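Nollent - new EP, and the Carroll support slot

grokavine_fan
Dec 6, 2018
Has everybody heard the new Nollent EP? Five songs, out on Trusero. I think the second song is the best thing they did so far. The drums are very dry and the singing is closer to the microphone than before.

Itamulc
I like it less than you. The first tape had more noise in it and I miss that. The last song is good, but it should stop two minutes earlier.

pedalboard502
Disagree with Itamulc, the long ending is the whole point of the song. I saw them play it in May to 40 people and it was even longer.

Itamulc
Live is another thing. At home I skip it. I am not saying it is a bad record - only that the guitars are too polite.

grokavine_fan
Are they still opening for Carroll? The ticket page says 14 euro but there is no support named.

pedalboard502
Yes, it was on the Trusero mailing list. Doors are at eight.

grokavine_fan
Thank you, then I will buy two. About the guitars, I listened again with headphones and I must give Itamulc one point: in the third song they are very low.
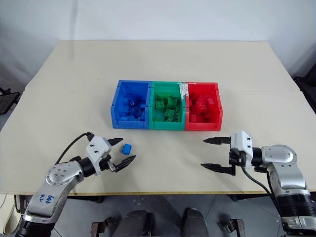
The bass is covering them, I think. On the fourth song it is better, and there the second guitar comes in on the left side quite loud.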